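Workshop notebook, 17 Jul 2023
Bench 8, ceramics side. Entry by K. Kokkinos.

Carried over from May: the pale blue glaze on the Fedby tea set. Two questions were left open then, whether the lid seat holds its fit after the second firing and whether the spout throat is wide enough to pour without glugging. Both looked at today. Body is the Triantafyllou white stoneware, same bag lot as the May pieces. Glaze is recipe 778, sieved twice, no additions.

Weighed the pot dry with its lid on, then filled to the lower edge of the lid seat. Weights are in the bench book. Tap water, left standing in the jug overnight so that it was at room temperature. No weeping at the join between spout and body after an hour on blotting paper. No weeping at either handle join. Foot ring sits flat on the glass plate and does not rock.

Lid: turned through a full circle in steps, checking for bind at each. Slight drag at one point, same place each time, on the side nearest the handle. Marked it in pencil on the underside. Probably a run of glaze on the seat. Will rub down with the fine diamond pad and repeat. Do not use the coarse pad, it took the gloss off the rim of the May lid and that one had to go in the seconds box.

Pour test, first series: 200 ml into a measuring beaker, pot held by the handle only, lid on. Stream is clean at a moderate tilt. At a steep tilt it breaks up near the end and the last of the water comes in pulses. With the lid off the pulsing stops, so the cause is air supply and not the throat. The vent hole in the lid is either partly closed with glaze or too small to begin with. Clear it with the needle drill first and measure after that. Dribble down the underside of the spout on most pours when stopped slowly, none when stopped sharply.

Cups: flared rim, narrow base. The flare makes them easy to pour into from the side but they tip sooner than the straight-sided Plemeo cups when pushed at the rim. Filled to a finger's width below the rim they are steady enough. Base could go out slightly without spoiling the line. Leave the rim alone.

Layout for serving: cups to the left of the pot, spout towards the cups, handle on the right. Cups close together but not touching, one set back from the other, so the second can be filled without lifting the spout over the first.
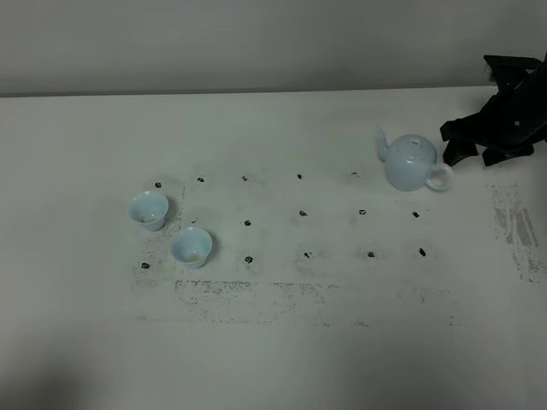

Does the pot need to be warmed before the tea goes in? For this body, rinse it with hot water and empty it first; the wall is thick enough to take a fair amount of heat out of the first brew.

Colour: glaze reads bluer inside the cups than on the test tile, as expected where it pools. The tile was dipped once and laid flat in the kiln, so it is a poor guide to a curved inner wall. Next tile to be made as a small bowl. Gralance want a colour reference with the quote and I would sooner send them a cup than a tile.

Handle: ring is comfortable with two fingers through, tight with three. Full pot pulls the wrist down. Kosmas's note to self: try the ring set a little higher on the body for the next throw, and see whether that also helps the end of the pour. Change one thing only. If the vent is opened and the handle is moved on the same pot we shall not know which did what.

Knob on the lid is fine dry. With wet fingers it slips. A shallow undercut would fix it but makes the glaze harder to wipe back. Not decided.

To do:
Rub down lid seat at pencil mark, repeat turn test.
Clear vent, measure, second pour series with the same beaker.
Bowl-shaped glaze tile, recipe 778.
Order blotting paper, stores code 3597. Two packs left in the drawer under the scales.
Return the glass plate to bench 8 after use, it was on the kiln shelf again.

Pot emptied and left upside down on the rack with the lid beside it. Second series to go on a fresh page.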